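Home | Syllabus | Handouts | Readings | Contact

Furnishing and Lighting the Shared Room
Handout 6: Big white rooms and what to put in them

Welcome back, everyone. I promised last time that we would leave small apartments behind for a while and spend a session on the large, plain, open kind of room that so many of you will be asked to furnish sooner or later. I have a soft spot for these rooms (I taught in one for years), so please forgive me if I go on a bit.

Start with the ceiling, even though your client will want to start with the sofa. In an open room with beams and ducts left showing, the ceiling is doing a great deal of the talking already. Painting all of it white is the usual choice and a kind one. The ribs of a corrugated deck still catch the light, but the ducts settle down and you stop noticing them after a few minutes. Long fluorescent fixtures give a very even light, good for working and a little hard on faces. If people are meant to sit and rest in one part of the room, give that part a lamp of its own, and let the window help. A gray roller blind is a fine, modest thing on a big window. It softens the glare and doesn't compete with anything.

Next comes the seating. Against a plain white wall you can afford one strong color, and I would spend it on the sofa. Menaka Sarkar brought us her Tumley project in September, and you may remember how long we argued over her orange cushions! I was in favor, and I still am. Orange is friendly from across a room. What I asked her to think about was the seat itself, which takes all the wear. A stripe there hides more than a solid does, and black and white will sit happily beside almost any color you put behind it.

Then the side table. Please don't forget the side table. Nimal Mridha's first plan had a lovely long sofa and no place at all to set down a cup, and we all had a good laugh, Nimal included. A small white one near the wall takes up very little of the eye and can be carried wherever it's wanted. Check the height against the sofa arm before you order.

Leave the middle open. People in a shared room stand, turn, bend, carry things past one another, and they need more floor than a drawing suggests. I like 90 centimeters for a walking path and will accept 85 beside a wall. Anything with a cord should live at the edge of the room if you can manage it.

For next time, choose a large room you are able to visit and draw it twice, once bare and once furnished with a sofa, a side table and one lamp. Mark the window and every ceiling light on both. Ruwan Dissanayake has kindly offered to lend his long tape measure to anyone who asks, and pencil is perfectly all right.

Related handouts
Handout 4: Blinds, shades and morning sun
Handout 5: The Khondokar apartment, before and after
Handout 7: Rugs on hard floors
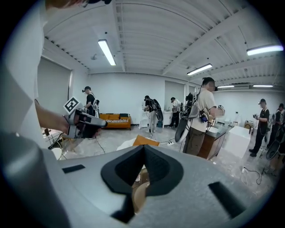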